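Cundarell Shared Workshop Welcomes Its First Two-Armed Tabletop Build

The Cundarell shared workshop is delighted to invite neighbors, tinkerers and anybody who has ever swept up after a sewing project to come and see Gerkitz, a two-armed tabletop robot put together over 423 evenings and weekend hours by members Ward Verhoeven and Ravindran Marar.

Gerkitz lives on a bench of its own, with an aluminum rail along the front and a pair of white and black arms mounted on it. The job its builders have picked for it is a humble one, tidying up scraps with a small dustpan and brush, and they will happily talk your ear off about why that is such a hard thing to teach a machine!

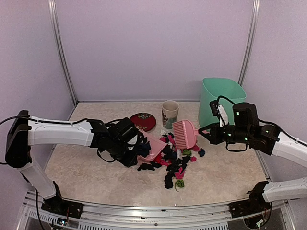
Gerkitz at work, with the pink brush held in its right gripper.

"We thought we'd be done by spring, and then we met the cables," said Verhoeven, who looked after the rails and mounts. "Every time an arm reached a little farther, we had to go back and give it a bit more slack, and I must have redone that left side more often than I'd care to admit."

Parts and materials came to $3,162, most of it from the workshop's Dijkstra tool fund, with a kind gift of motors from local supplier Namex. Marar wrote the control software and plans to share it with other members, along with his wiring notes (which are long, and have drawings).
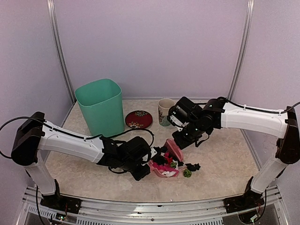 The two arms over the dustpan, with crumpled scraps in and around it.

Demonstrations will run through May, starting at 2 p.m., with room for 50 visitors at each. Admission is free, children are very welcome, and the coffee will be on. To save a place, please stop by the front desk.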